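Desks of Rornside: the July gallery
Shared floor, second level

Rornside says its new shared floor will make us tidier. I have worked in enough offices to doubt it. The desks are pale, the partitions are white, and the brochure from Ponamard (the fit-out firm) promises "a calm surface for every task". So I went round one afternoon in July to see what the calm surfaces looked like once people had got at them. The notes below cover the things that keep turning up on the floor, and whether I think they earn their place.

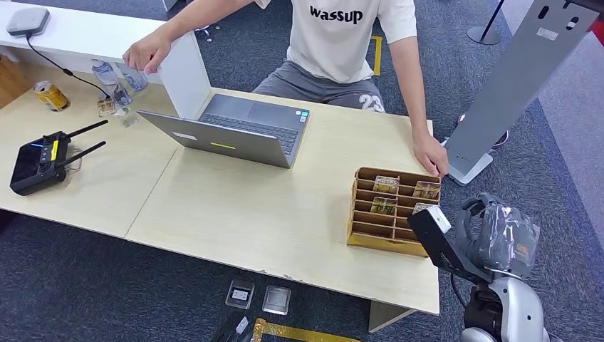

The desk by the partition
Laptop open in the middle, cardboard organiser to one side, drinks towards the back. The "wassup" T-shirt is more cheerful than I was by that hour. I'd call this a fair specimen of the floor: everything within arm's reach, and not a lot of bare wood grain left for the elbows.

The cardboard organiser
I came ready to dislike it. Ponamard's catalogue has a moulded desk tray from Tornero that costs more than my chair at home, and the sales pitch is that cardboard won't last. Maybe it won't. But a grid of small compartments is a grid of small compartments, and I can't see what the moulded one does for the extra money apart from match the bins. My own complaint is different. Trays like these only help if you have a lot of small things and can remember which hole you put them in. I have the first and not the second.

Water bottles
Clear plastic, two of them, close to the partition. There is a filtered tap in the kitchenette and a poster above it asking us to use it. I have nothing against the poster. I would like to see the figures on whether it has changed anyone's habits, and I suspect there aren't any.

The can
Gold-coloured, with a white band, and on a lean. Drinks near laptops are against the floor guidelines, page 41, which I may be the only person to have reached. The guidelines run to 107 pages. A shorter version would have a better chance.

Partitions
The white panels between desks are sold as "acoustic". I tried reading aloud from one side while a colleague sat on the other and she got every word, including the ones I mumbled. What they are good for is leaning on and putting things on, as the rounded grey box sitting up there on the left shows. A shelf would be cheaper.

Cables
Rornside moved in with a promise that there would be no cables on top of desks. The black one running down from that grey box and across the desktop suggests otherwise. Under-desk channels are on order from Halás, I'm told, and have been on order for a while. I'll believe in them when I bang my knee on one.

Stickers
Laptop lids remain the only part of the floor with any personality, and even here it is modest: a small white rectangle and a short yellow-green strip. The guidelines say nothing about stickers, unless it's in the part after page 41 where I started skimming.

The desk itself
Light wood grain, and a decent size. The old building had desks dating from 1955, heavy as pianos, with drawers that stuck all summer. People get sentimental about them now. I don't – I lost the corner of a good cardigan to one. Still, they had drawers, and a drawer is where most of what gets left on top of a desk ought to go. Ponamard offers a pedestal unit for $800 per desk. That seems a lot for somewhere to put a packet of biscuits.

Other desks will be added if their owners agree. So far most have asked for time to clean up first, so you may want to allow for that when you look at the results.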